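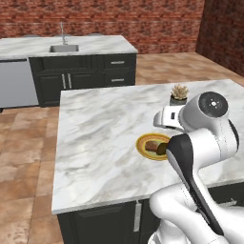

Fig. 4. Long counter with marble worktop, sink and tall tap, against a brick wall.

Section 4: Setting up a hire booking in Gravance

Use this section once your depot and vehicles have been entered. You will need a dispatcher or manager login. Driver logins can view bookings but cannot change them.

4.1 Before you start

Check that the vehicle you want to use is marked Available in the Vehicles list. A vehicle marked Service or Hold will not appear in the booking form, even if it is free on the day.

The account must also have a rate card attached. New installations come with two, named Letton (hourly hire) and Kasdale (single transfer). You can rename them later under Settings, then Rates.

4.2 Creating the booking

1. From the main menu, choose Bookings, then New.

2. Enter the customer's name and a mobile number. If the customer has booked before, the form offers the existing record once you have typed three letters. Select it and check the number is still correct.

3. Choose the hire type. Hourly hire charges from the pick-up time until the last passenger leaves the vehicle. Single transfer charges a fixed price for one journey.

4. Enter the pick-up address in full, with the postcode. For a hotel or venue with more than one entrance, put the entrance in the Driver notes box. Anything typed in the Office notes box is not sent to the driver.

5. Enter the pick-up time using the 24-hour clock.

6. Add any stops in the order they will be made. To change the order, drag the stop by its left-hand edge. The limit is 11 stops for one booking.

7. Enter the number of passengers. The Vehicle list then shows only those with enough seats.

8. Select the vehicle and press Save draft.

Note: A draft does not reserve the vehicle. Another dispatcher can still take it until the booking is confirmed.

Caution: The passenger number must include children, whatever their age. Do not enter a lower number to bring a smaller vehicle into the list.

4.3 Adding the driver

1. Open the draft and press Assign.

2. Choose a driver. Names shown in grey are off shift or do not hold the licence category recorded against the vehicle.

3. Set the report time. The default is 30 minutes before pick-up. Allow more for a limo bus that has to be cleaned or stocked at the depot.

4. Press Send. The driver's phone shows the job with two buttons, Accept and Decline.

If the driver does not reply, the job turns amber on the dispatch board. It is not passed to another driver automatically. Ring the driver, or press Withdraw and assign someone else.

4.4 Taking the deposit

1. Open the booking and choose Payments.

2. Check the deposit shown. On the Letton card it is set to £200 for a saloon limousine and £300 for a limo bus. Both amounts can be changed by a manager.

3. Choose Card, Transfer or Account. For a card, hand over to the Quiroga payment window and wait until it closes by itself.

4. When the payment line reads Cleared, press Confirm booking. The customer receives a text message with the date, the pick-up time and the vehicle type.

Any booking with a total above £900 needs manager approval before it can be confirmed. The Confirm button stays grey and the booking appears in the manager's list under Waiting.

Caution: Do not close the Quiroga window yourself. If it is closed early the card may be charged while the booking still reads Unpaid. Should this happen, check the Quiroga log under Reports before taking a second payment.

4.5 Changing a confirmed booking

1. Open the booking and press Amend.

2. Make the change. A new time or address is sent to the driver when you save, and the driver has to accept the job again.

3. If the price has changed, the form shows the difference. Choose Charge now or Add to balance.

Changing the vehicle clears the driver from the booking — go back to 4.3 and assign again, even if you want the same person.

4.6 If the vehicle does not appear

Check the passenger number first, then the status in the Vehicles list. If both are correct, look at the calendar for a job that overlaps. Gravance keeps a gap between jobs for the return to depot, and this gap counts as booked time. A manager can shorten it under Settings, then Depot.

For cancellations and refunds, see Section 5.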